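From: Annapurna Iyengar
To: Corkgate small-scale modelers list
Date: Saturday, September 1, 2018
Subject: Re: Filling the hull seams on the Kurian (was: putty, again)

Ronaldo Pacheco wrote:

> Annapurna, you said in May that you were going to drop the kit's warp
> pods and scratchbuild the cargo section on your Kurian. Did you? I've
> got the same kit on the bench and the two hull halves meet like
> strangers at a bus stop. I have a step along the spine I could park a
> shuttle on. Filler? Sand? Cry? Also, what are you using for the hull
> color? The instructions say "light gray," and so does every bottle
> of paint I own, and no two of them agree.
>
> Ronaldo

Ronaldo,

I did drop the pods. They are in a sandwich bag with the landing legs from the last kit and a decal sheet that has turned the color of tea. The cargo section took me most of the summer and it is still three boxes glued to a stick, but they are my three boxes.

On the spine: don't start with filler. I did, and I ended up with a ridge of putty sitting on top of a ridge of plastic. Tape the halves together dry and look down the length of the thing. On mine the step was all in the back third, where the locating pins are molded a hair off. Cut the pins. All of them, even the ones that look innocent. Then glue it in stages, an inch or two at a time starting from the bow, and line up each bit by feel with a fingernail before you move on. It took four evenings and what was left needed one pass of thin putty and some 400 paper.

If you've already glued it, you have my sympathy, and the answer is a coarse file and a podcast.

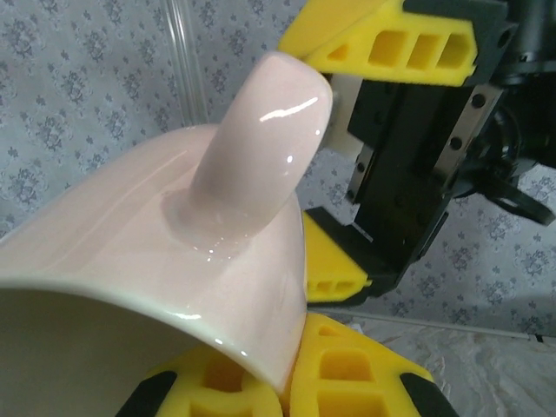
The join I'm still fighting is where the pylons meet the hull. Kaltard molded them as a plain butt joint, so you get a hard corner that looks like somebody stuck a ruler on a potato. Vasanthi told me to build up a curve there and I nodded and had no idea how big a curve. What I wanted was the look of a mug handle where it runs into the body, like that pink one, with a little fillet in the glaze and the light gathering in it. So I rolled two-part epoxy putty into a thread, pushed it into the corner, and pulled a wet ball-end tool along it in one go. Wet is the important word. My first try was dry and I took most of it home on the tool. Do both sides of one pylon, let it sit overnight, then do the other, or you will pick the model up by the soft one. I picked the model up by the soft one.

Rianne De Haan posted a way of doing this with superglue and baking soda, and hers look wonderful. Mine looked like a tooth. It also sets so hard that the plastic on either side sands away first, so be warned if you are heavy-handed, and I've seen your nacelles.

Paint. The "light gray" business is a long-running joke between the manual and the public. The box art is bluish, the painting guide is greenish, and the photo of the built-up model on the side of the box is plainly beige. I sprayed spoons. I know everybody says to spray spoons, and I used to roll my eyes at it, but over black primer the same bottle came out a full shade darker than it did over white. I settled on the Clikside pale gray with a few drops of blue in it, over white. It photographs as white. I have decided to be fine with that. 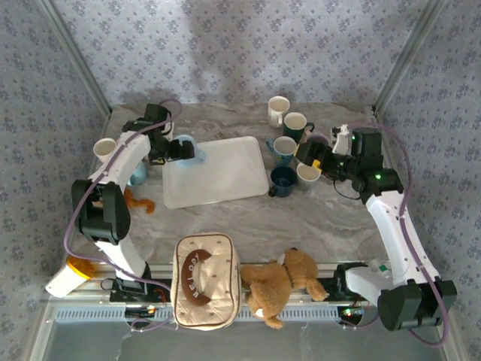

Give it a gloss coat before the decals, and give the gloss coat two full days, whatever the bottle says. The Kurian sheet has 64 separate markings, a good many of which are the word CAUTION in letters you can't read without help. I put on every one of the ones on the dorsal side and then lost my nerve. The underside of my ship is a reckless place with no warnings at all. The red stripe along the cargo bay is too short for the hull by the width of the last panel, so cut it at the hatch line and hide the gap there. Asuka Sasaki painted hers on with masking tape instead and it's much better, but she is patient and I'm me.

One more thing before you close up the hull. If there is any chance you'll want lights in it, drill the window holes now. I was firm that I did not want lights. I now have a sealed hull and a bag of 200 LEDs, bought because ten of them cost nearly the same.

Does anyone have a spare clear part 2 from this kit, the bridge dome? Mine has a fingerprint in it in glue, and it's a very good one, you could convict me with it. I can swap the unused pods for it, or the legs.

Annapurna

P.S. Vasanthi, the scale drawings you sent are lovely but the side view is longer than the top view by an eighth of an inch. I built to the side view. If that was the wrong one, please don't tell me until after the show.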